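Okay, ginger syrup. I've had a jar of it in my fridge door pretty much nonstop since September, and enough of you have written in about home drinks that I figured I'd put all my little tricks on one page. I'm no bartender! I just like something nice in a glass after dinner, and I've wrecked enough batches to have opinions.

First thing, don't peel the ginger. I peeled it for years, with a spoon like they tell you, and one night I got lazy and just scrubbed it and the syrup tasted exactly the same. Slice it thin across the grain. If you've got a big knobby piece, snap the knobs off first and you won't be chasing dirt out of the creases.

For the syrup itself I do equal parts sugar and water by volume, one cup and one cup, with a chunk of ginger as long as my hand. Heat it till the sugar's gone, lid on, turn the burner off and walk away for 12 minutes. My friend Nghĩa Trương leaves hers overnight and it comes out hot enough to clear your sinuses, which is great with whiskey and kind of a lot in lemonade. Strain it, jar it, write the date on the lid. Mine keeps three weeks in the fridge. If it goes cloudy or smells like bread, dump it.

Save the ginger slices, by the way. Roll them in sugar while they're still sticky and let them dry out on a rack (parchment underneath or you'll be scraping the counter). They're good on the rim of a glass and even better eaten standing up at the sink.
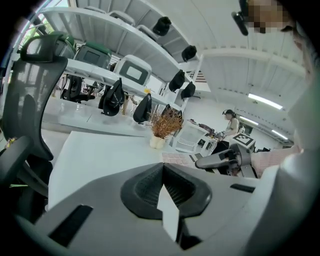

The white table, with the dried twigs in their little pot.

Honey is trickier because it seizes up the second it hits ice. You get that sad lump stuck to the bottom of the glass and a drink that isn't sweet at all. Loosen it first: two parts honey, one part hot water from the kettle, stir, done. I keep mine in an old squeeze bottle. Dark honey bullies everything else in the glass, so I go light for gin and save the dark stuff for Scotch or a hot toddy.

Lemons! Roll them on the counter before you cut them, really lean on them. If they've been in the fridge and they're hard as rocks, give them 11 seconds in the microwave (I used to do 20 and they'd get a cooked smell). Zest before you juice, always, even if you don't need zest that day. It freezes fine in a little bag. And squeeze the juice the same day you're using it, please. Bottled is okay for cleaning the cutting board.

Ice, then. Tùng Hồ, who I used to work with back in Cairns, got me into the big cubes, and I rolled my eyes for a while but they do melt slower. You don't need fancy molds. A muffin tin works great. Fill the cups halfway, freeze, run the bottom of the tin under the tap and they pop right out. Get them into a freezer bag the same day, or everything you drink will taste like last month's leftover salmon.

Oh, and fizzy stuff goes in last, down the side of the glass, and then one lazy stir from the bottom. If you shake with ginger ale already in there you will be mopping. I know this from my own ceiling.

The one I've been making lately is 2 ounces of Scotch, a good squeeze of lemon, a spoonful of the honey mix and a spoonful of the ginger syrup, over one of those muffin tin ice pucks, topped with plain soda. Leave out the Scotch and it's still a really good drink, and my sister's kids ask for it by the pitcher. Next time I want to try it with grapefruit.

Posted April 22, 2021
12 comments | 3 shares
Back to top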